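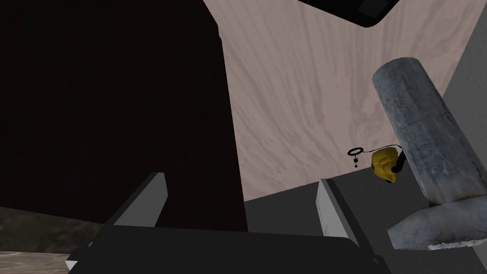
Why does madder go brown when you wanted red?

Mostly heat. Let the bath get much hotter than you can comfortably hold a hand in and the browns in the root come out along with the reds, and once they're on the wool they stay there.

November, 9:40 in the morning, coffee number one

OK so that's for Akash, who asked me yesterday while I was elbow deep in the rinse sink and got a grunt for an answer. Sorry Akash. Longer version follows, plus what I did with batch 118, plus a lot of grumbling about batch 117, which is hanging on the rack by the door looking like wet cardboard.

117 first. Cunia wool, the softer two-ply, alum mordant, Mishra madder from the new sack. I put the root in cold, brought it up slowly, went to answer an email from the Dresstead people about fringe (they want fringe now!) and got back to a bath that was steaming away and giving off that sweet barny smell. I turned it down right away and told myself it would be fine. Pulled the skeins at lunch. Brick brown. It's a nice enough brown, I'd wear a hat in it, but Dresstead ordered red for their stair hangings and they have a swatch with Barry's signature on the back, so there's no talking our way around it.

Note for the book: the dial on the left burner has been lying again. Low on that one is more like medium on the other. Somebody put tape on it in the spring and the tape fell off.

Batch 118, started at 10:15.

Same wool, weighed dry at 342 grams. Same mordant bath as last time, which Ritu topped up and labeled (thank you, the old label was just a question mark). Wetted out overnight in the blue bucket with a drop of dish soap, squeezed and not wrung.

What I changed:

Madder soaked overnight first, in a jar, cold. I threw out the first soak water, the yellow stuff. Dorota swears by this and I have resisted it for ages on the grounds that I hate pouring color down a drain. I kept some of it in a yogurt tub to see if it does anything on silk.

Chalk in the bath, one heaped spoon. Our tap water is soft and madder really does like it hard. At the old place on Tirklow Lane you couldn't get a bad red if you tried, the kettle there used to grow rocks. I miss that water. I do not miss the stairs.

Right burner only. Thermometer clipped on where I can see it from the desk. No email.

Then the wool went in and I just stood there and babysat it, turning the skeins every time the radio went to the news. The color at first is always such a letdown, a sort of tinned salmon. Kusum came by at that point, looked in the pot, and said "oh, shrimp." It deepened a lot after lunch. By mid afternoon I had something that looked properly red in the pot, and I know that means nothing until it's dry, but I was hopping around a bit anyway.

I turned the heat off at 3:30 and left the wool to cool down in the bath with the lid on. Going to leave it overnight. I've rushed this step before and got streaks where the skein ties were, and retying the skeins looser (figure eight, four ties, you should be able to get a finger under each) only fixes half of it.

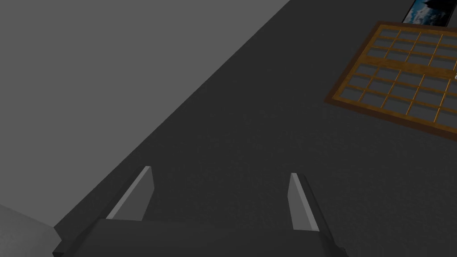

Meanwhile, while I was waiting. I put a scrap of silk in the yellow soak water and set it on the windowsill. After a few hours it had gone the color of weak tea with milk. Not exciting. Ritu thinks a dip in iron water might push it to a decent gray-green and I said go for it, so if there's a nail jar on the windowsill tomorrow, it's hers, please don't tip it out.

Some things about the new sack, so I don't have to work them out again next time. The Mishra root is chopped finer than the last lot, nearly a powder in places, and it gets into everything. Loose in the pot it clings to the wool and you are shaking orange crumbs out of skeins for a week. I used an old pair of tights as a bag this time, knotted at both ends, and it worked great until I squeezed it and it burst. Kusum has some fine curtain netting at home and is going to sew up a couple of proper drawstring bags. She wants the offcuts from the hat yarn in return, which seems like a bargain.

I also think this root is stronger. I can't prove it, and to be fair I've got one brown batch and one unfinished red batch to go on, but the second-day bath from 117 still had plenty in it. I dunked a loose skein of leftover gray in it just to use it up and got a really lovely rusty plum. That one isn't for anybody, I'm keeping it.

6:05, just before locking up

Lifted the lid. I know, I know. Took one strand out with the chopstick, rinsed it, pressed it in a paper towel and held it against the Dresstead swatch by the window, then again under the desk lamp. Under the lamp they match. By the window ours is a touch more orange. It was nearly dark by then so I don't trust that at all. Look again in the morning.

If it's still orange: Barry suggests an afterbath with a little more chalk. Dorota suggests a pinch of washing soda in the rinse, and I mean a pinch, she told me a horror story about a pink wedding shawl that I won't repeat here. I'd try the chalk first and test on the loose end before committing the whole lot. Wool hates soda and the Cunia felts if you look at it funny.

For whoever gets in first:

Leave the lid on. Don't stir.

Rinse water should be the same temperature as the bath, so room temperature by then. Fill the bucket tonight (done, it's under the bench).

Skeins go on the wooden rack, away from the radiator. The end one got crispy last time.

Don't dump the bath! There's a pale coral in there for sure, and maybe the peach that the Tirklow shop keeps asking about. I've put aside two small skeins for it.

Swatch card for 117 is pinned up already. I wrote "brick" on it and Barry has crossed that out and written "gravy."

To order: alum, more paper tags, gloves in a size that fits Akash, and cotton for ties, white this time. The green stuff bled on the plum skein and left a little bruise at each end. Also need to ask Dresstead how long they want this fringe and whether it's the same red or the darker one, since if it's the darker one I'd want to overdye it from this batch while the bath is still good.

Oh, and tape for the left burner.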